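资料中心 > 分享会文稿 > 家用与服务机器人 > 抽屉、台面与规矩:讲者备注

(开场前:先把水喝了,确认翻页器有电。前排要是还空着,请大家往前坐一坐,这个厅后面听不太清楚。)

各位下午好,谢谢大家吃过午饭还愿意进来坐着。我知道这个时间段最难熬,所以我尽量讲得慢一点、实在一点,中间谁想站起来活动活动,请随意,我不会介意的。

今天的题目叫“抽屉、台面与规矩”,听上去有点土。原来报的题目比这个长得多,有“移动操作”,有“规程体系”,还有一个冒号。后来我自己念了两遍,觉得喘不上气,就改了。讲的事情其实很小:机器人在一个小柜子跟前干活,拿东西、放东西、开抽屉、关抽屉,我们这些在旁边的人,应该守哪些规矩,这些规矩又是怎么一条一条长出来的。

先交代一下我的位置,免得大家听到后面觉得奇怪。我不做控制算法,也不做硬件。我在 Trudine 管操作规程,说白了就是写那份大家都说读过的文件。做这行有个好处,什么人的抱怨都能听到:写代码的嫌规程太细,现场操作的嫌规程太虚,做评估的嫌两边都没按规程来。我把这些抱怨攒了很久,今天算是一次汇报。

(翻页。第二页只有一行字,停两三秒,让大家看完。)

这一页上写的是:“柜子也是工作区。”

这句话现在看着像废话,可我们第一版规程里没有它。第一版写的是“机械臂工作半径之内为工作区”,画了一个圈,贴在墙上,很整齐。问题出在抽屉上。抽屉关着的时候,柜子是一个样子;抽屉拉开,它往前伸出来一大截,人的膝盖、小腿原来站的地方,就变成了面板要经过的地方。圈没有变,里面的情形全变了。有位同事就是规规矩矩地站在圈外,弯腰去看抽屉里面,头和肩膀都探进了圈里,脚还在外头。你问他有没有进工作区,他很认真地说没有。按照当时的文字,他还真不算错。

所以第二版我们改了写法。工作区按家具的最大展开状态来画:抽屉按拉到底算,柜门按开到最大算,翻板按放平算。身体任何部位越过界线,都算进入,不看脚。这一条写进去之后,现场标线的人多了点活,但是争论少了很多。我个人非常推荐各位回去先改这一条,成本很低,改完当天就能用。

(这里一般会有人问移动底盘怎么办。先说一句“后面讲”,别被带走。)

接下来讲物品。

很多团队的规程里,关于物品就一句“使用常见家居物品”。这句话我以前也写过,写的时候觉得挺周全。后来和 Geerts 那边的人一起对过一次文件,他们把“常见”两个字圈了起来,旁边打了个问号。我当时有点不服气,回来想了一个晚上,觉得人家圈得对。一个装零食的袋子,鼓的和瘪的是两样东西;平放着和揉成一团的,又是两样东西。对人来说都是“那袋零食”,对夹爪来说,下手的位置、张开的宽度、碰到之后往哪边塌,全都不同。你只写“零食袋”,十个人会摆出十种样子,然后拿着结果回来,互相问为什么对不上。

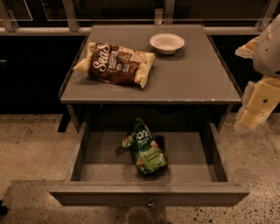

所以我们现在要求,软包装的东西在登记的时候至少写清四件事:它是立着还是躺着,外形是饱满还是已经皱了,印字的一面朝哪里,还有它放在哪一层,是台面上还是抽屉里。四件事,一行字就写完了,不需要写文章。有的同事热心,写了半页纸,连包装上的广告语都抄下来了,我很感动,但是请不要这样,后面的人要从半页纸里找那四件事,很辛苦的。

硬的东西反而好办一些。碗、杯子、盒子,形状不怎么变,写清楚口朝上还是朝下、靠台面哪一角,基本就够了。要留心的是轻的碗。轻碗有个毛病,夹爪从旁边蹭一下,它自己就跑了,跑到台面边上,离掉下去只差一点点。人看见了会下意识伸手去扶。伸手去扶,我要专门讲一讲,这件事在我们的记录里占的篇幅最长。

(放慢。这一段是全场最要紧的,别赶。)

东西快掉了,伸手去接,这是人的本能,大家从小就是这么长大的,妈妈还会夸你反应快。可是在机械臂旁边,这个本能要改掉。规程里的原文很短,我念一下:“物品跌落,不接,不扶,不捡,先停机。”

十来个字,培训的时候人人都点头。真到了现场,我观察了很久,最难的是那个“不捡”。接和扶是一瞬间的事,练几次,手就能收住。捡就不同了。东西已经在地上了,看着很安全,机械臂又停在那里一动不动,人就觉得:我弯个腰的工夫,能有什么事?这里我每次都要多啰嗦一句:机械臂不动,不等于停机。它可能在等指令,可能在算路径,也可能是操作的人手离开了手柄去喝口水。从外面看,这几种情形一模一样。你弯腰下去的时候,是分不出来的。

因此我们规定,判断停没停机,只看一个东西,就是停机指示,不看手臂的样子。指示没亮到停机那一档,就当它下一秒会动。Pravex 的现场做得比我们还严,他们要求进去捡东西的人自己去按停机,自己看指示,别人口头说“停了停了”不作数。刚听到的时候我觉得有点不近人情,后来我们也学过来了。口头传话这件事,隔着一台风扇都能传错。

再说抽屉本身。抽屉比台面麻烦,我数给大家听听。

第一是夹手。抽屉关上的时候,面板和柜体之间那条缝,夹一下可不是闹着玩的。规程里写得很死:抽屉处于打开状态时,人要往里放东西或者取东西,先停机,再伸手;手拿出来,人退到线外,再恢复。顺序不能颠倒,中间也不能省。有人问,我就放一个袋子,一秒钟,也要停?也要停。规程最怕的就是“就一秒钟”,因为每个人心里的一秒钟长短不一样。

第二是翻倒。小柜子轻,抽屉全拉出来,重心往前跑,夹爪再勾着把手往外带一下,整个柜子就可能往前栽。我们的做法是在开工前做一次拉到底的检查:人手把抽屉拉到头,在面板上轻轻往下按一按,看后脚离不离地。离地,就要固定或者配重,固定好了再按一遍。配重放在柜子里靠后的位置,不要放在台面上,放在台面上它自己就成了下一个要掉的东西。

第三是抽屉的限位。有的抽屉拉到头会卡住,有的拉到头就整个出来了。整个出来这种,请在柜子侧面贴标签,写“无限位”。现场换班的时候,这张小标签比我那份规程管用。

(如果时间已经过半,第四点可以略讲。)

第四是遮挡。台面会挡住抽屉靠里的部分,机器看不清,人也看不清。所以收尾检查的时候,不能站着往下瞄一眼就打勾,要把抽屉拉到底,蹲下来看里面,看完再关。我们有过一次,清点的时候少了一包东西,大家把地面、纸箱、垃圾桶全翻了一遍,还互相怀疑是谁吃了,最后在抽屉最里头找到了。从那以后“蹲下来看”就写进去了,一字没改过。

说到吃,这一条看着像笑话,却是正经条款:作业用的食品包装,一律视为道具,不得食用。道具袋子会被反复夹、反复掉在地上,封口有没有裂,从外面不一定看得出来。我们给道具统一贴了小圆点,放在单独的箱子里,和茶水间隔开。有同事加班到晚上九点,饿了,站在箱子前面犹豫,我很理解,我给他买了面。

(翻页。表格那一页,不要逐行念。)

这一页是我们一个周期下来的记录汇总。样本总量是 1,681 条,都是抽屉加台面这一类的作业。我不打算一行一行念,字太小,后排的朋友也看不见,回头文件会发给大家。我只想说一说怎么读它。

以前我们只记“成”和“不成”。这样的表好看,拿去汇报也方便,可是对改规程几乎没有帮助。比方说,夹爪把袋子放进抽屉了,成;可是放的时候袋口挂在面板上,人趁机伸手拨了一下,这算什么?老的表里算成。现在我们加了一栏“人有没有介入”,再加一栏“介入前有没有停机”。加完之后,第一次把表拉出来,会议室里安静了好一会儿。我不是要批评谁,因为那里面也有我自己。我也伸过手。

所以好的记录规矩,首先要让人敢写。我们的文件里有这么一句:“如实记录的介入,不作为个人考核依据。”为了这一句,我和管理层来来回回谈了很多轮。他们的担心我能明白,怕写了这句,大家就放松了。实际用下来,登记的介入确实变多了,我认为是从前没有写下来的,现在肯写了。当然,这是我的判断,表格证明不了这一点,有不同看法的朋友欢迎会后来找我聊。

下面讲刚才欠着的问题,移动底盘。

底盘会动,工作区就会跟着动,地上那条线就不够用了。我们试过几种办法。投影在地上,白天看不清,地面要是反光,更加看不清。用栏杆围起来,围得倒是结实,可是推柜子进出很别扭,推了几回,栏杆就长期开着一个口子,那还不如没有。现在用的办法比较笨:分两个阶段。底盘走的阶段,整个房间都算工作区,人全部在外面;底盘到位、锁住,再切到操作阶段,这时候按柜子最大展开状态的那条线来管。两个阶段之间由当班的人口头报一声,旁边的人复述一遍,再切换。复述是从别的行业学来的,刚开始大家都不好意思,觉得像在演戏,过两个星期就习惯了,不复述反而浑身难受。

地面也顺便说一下。光滑的硬地面,包装袋掉上去,人踩到是会滑的,底盘的轮子压到也会偏。所以每一轮开始之前,地面要清干净,这条请写在开工检查的最前面,别放到最后。放到最后的项目,大家都懂的,打勾打得特别快。

还有背景。玻璃、深色的墙裙、金属的栏杆扶手,这些东西对感知都不太友好,会反光,会吃掉轮廓。规程管不了人家房子怎么装修,但可以要求在换场地的时候,先做一轮空跑:夹爪不碰任何东西,只走位置,走完看看记录有没有怪的地方,再上物品。Closenus 那个项目,我们在换场地的时候跳过了空跑,原因很丢人,就是赶进度。结果后面返工花掉的时间,够空跑好多好多回。这笔账我现在逢人就讲,讲到同事看见我要开口就先走开了。

(看一眼时间。如果还剩不到十分钟,直接跳到“三个建议”那页。)

再讲讲规程的长短。我们最厚的那一版,现场的人拿来垫过显示器,高度刚刚好。我心里不是滋味,但是也承认,那是它当时发挥的最大用处。后来我给自己立了一个限制:贴在柜子旁边的现场卡,正文不许超过 80 个字。八十个字能写什么呢?我把现在用的这张念给大家听:

“进线先停机,看灯不看臂。东西掉了,不接不扶不捡。手进抽屉前停,人退线外再开。收尾拉到底,蹲下看。有介入就写。”

就这些。详细的解释、例外情况、审批流程,全在后面的长文件里,有 4 个附件,需要的时候再翻。现场卡是给正在干活的人看的,他手上可能还拿着手柄,眼睛只能分给你两三秒。你把免责条款也塞进去,他就连第一行都不看了。

关于培训,我的体会是少讲课,多走场。我们一开始是坐在会议室里放幻灯片,放完签字,签字率非常漂亮。现在改成在真柜子旁边走一遍,新来的人亲手做一次拉到底检查,亲手按一次停机,亲手看着一个碗掉下去,忍住,不去接。最后这一项,头一回做,大部分人的手都会动。动了没关系,再来一遍。这样练下来,比听我讲一下午有用得多,虽然我现在正在讲一下午。

(这里大家通常会笑一下,等一等。)

最后是三个建议,前面零零碎碎都提到过,我归拢一下,方便各位拍照。

一个是回去看看你们的工作区是怎么画的,如果现场有抽屉、有柜门,请按最大展开状态重新画一遍。再一个是在记录表里加上“人有没有介入”和“介入前有没有停机”这两栏,先记一个月再说,别急着拿去考核。还有就是给现场卡定一个字数上限,多少字各家自己商量,关键是定了就别破例,想加一句,就得删一句。

预算方面也有人私下问过我。我们这一套,标线、标签、配重、道具箱,一个工位花了 2,000 多块,里面最贵的是停机指示灯,因为我坚持要换一个大的,站在门口也能看清楚的那种。采购问我为什么一定要那么大,我带他到门口站了一会儿,他回去就批了。

好,剩下的时间留给提问。

(备用问答,问到再讲,没人问就不讲。)

如果问到“夹爪力气很小,是不是可以放宽”:夹爪的力和整条手臂运动起来的力是两回事,规程按手臂来定。可以请对方说说他们的具体机型,但不要当场替人家下结论。

如果问到“远程操作的人看不见现场怎么办”:我们要求现场必须另有一个人,手边有停机按钮,这个人不兼做记录,也不兼做摆放。人手紧的时候宁可少开一个工位。

如果问到“家里真正用的时候,难道也让老人孩子守这些规矩”:这个问题问得好,要老实回答。今天讲的都是开发和测试阶段的做法,用户家里应当由产品自己去承担大部分,不能指望用户背现场卡。我们在写另一份文件,目前还只有目录,目录也还在吵。

如果问到能不能要模板:可以,请把邮箱写在门口的登记本上,字写大一点,上次有好几个实在认不出来,邮件都退回来了。

(结束以后记得把翻页器还给前台,转接头是我们自己的,带走。)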